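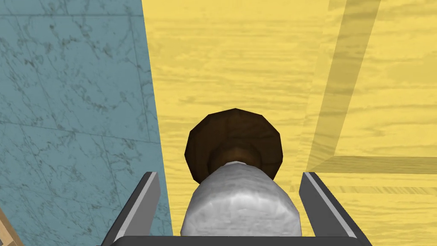
Nach Auffassung von Krishnan sagt ein simulierter Griffversuch wenig über die Eignung eines Greifers aus, solange die Reibwerte der Backen nicht offengelegt werden.

Oriana Insaurralde
20. Okt. 2022
Der Einwand ist berechtigt. Die Reibwerte werden nachgereicht. Verglichen wurden die Regler Isodum und Clostus bei gleichem Parallelgreifer, mit je 200 Durchläufen.

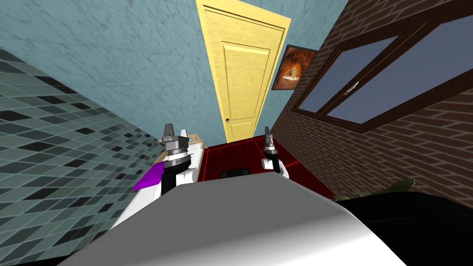
Abb. 2: Simulationsumgebung, Ansicht mit beiden Armen

Isodum schloss 92 Durchläufe ohne Nachgreifen ab. Die Auswertung für Clostus liegt noch nicht vollständig vor.

Bülent Coşkun
Dieser Vergleich ist aus unserer Sicht nicht zulässig. Clostus wurde mit der Standardparametrierung betrieben, Isodum hingegen angepasst. Zudem liefern die Handkameras 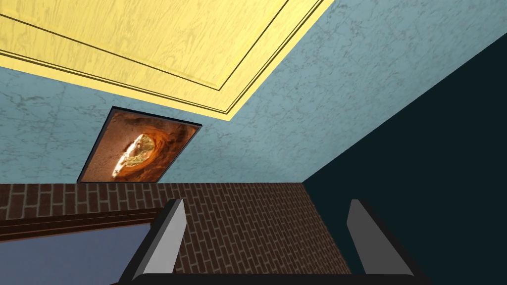 bei weit geöffneten Backen zu wenig Bezug zum Zielobjekt, was die Anfahrt beider Regler verfälscht.

Oriana Insaurralde
Der Parametrierung wird nachgegangen. Hinsichtlich der Kameras wird widersprochen: Die Anfahrt erfolgt über die Kopfkamera,

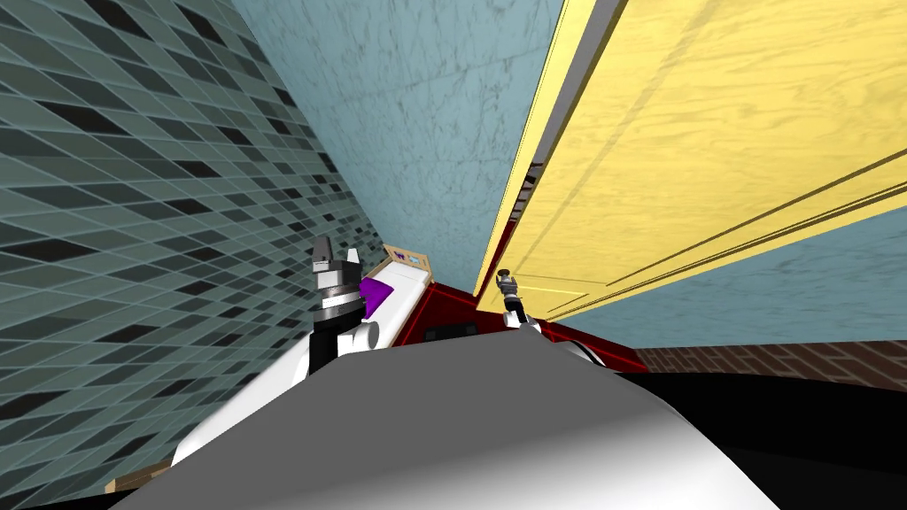

die Handkameras werden erst auf den letzten 7 cm zugeschaltet.

Skolletti
Um Angabe der Taktrate beider Regler wird gebeten.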